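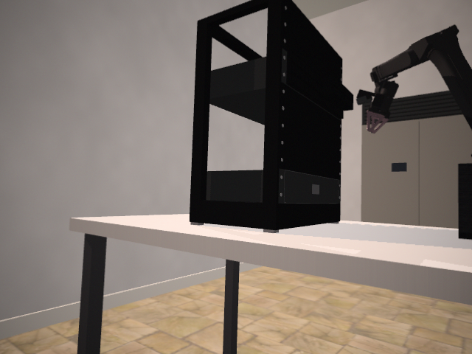
A rendering of an open-frame rack on a white table.

The Required Volunteer
By Zoila Zapata
March 5, 2025

Print | E-mail

Plultilville College now wants 20 hours of community service from every student before graduation. I am for service. I am less sure about the form.

The form has seven boxes. One asks how the experience changed you, and leaves two lines for the reply. My nephew spent October sorting cans at the Tallow food pantry and wrote, "My back hurts." It came back marked incomplete.

I can't fault him. The pantry needed cans sorted, he sorted them, and people in Plarnham ate. What he felt while doing it seems like his own affair. Zdeňka Ondrejka, who runs the place, tells me she gets 30 students the week before the deadline and hardly any in summer, when the shelves are low.

If the college must require something, let it require showing up in July. Pay the bus fare, too. And let the students keep their epiphanies to themselves until they have had a few.

Recent Opinion
Who Gets to Park at Cheng Hall?
The Case for a Longer Lunch
Letters: More on the Library Hours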